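Why Do Some Roads Have a Big Stone Wall?

I love walls. I know that sounds funny, but stick with me – some walls have a very hard job!
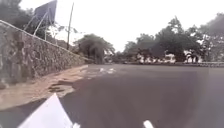
A tall stone wall beside a wide road.

A wall like this is called a retaining wall. "Retain" is a grown-up word for "hold back." When people build a road next to a slope, they sometimes dig away part of the hill to make a flat place. Now the dirt wants to slide down, just like the side of a sandcastle when you scoop out the bottom. The wall holds it up!

Look at the stones. They are rough, and they aren't all the same color. I see gray ones and brownish ones. The stuff between them is mortar, a kind of paste made with sand that gets hard and sticks the stones together. Can you find the pale strip along the top? I call it the wall's hat, but builders call it a cap. A cap helps keep rain from getting inside.

Rain is a big deal for walls. Wet dirt is much heavier than dry dirt, and it pushes harder. Lots of retaining walls have little holes or pipes so the water can get out.

Want to try it? Make a hill of damp sand in a tray and cut one side straight down. Then build another hill and press a row of pebbles against the cut side. Pour a little water on each one – I bet you can guess which hill I'm cheering for!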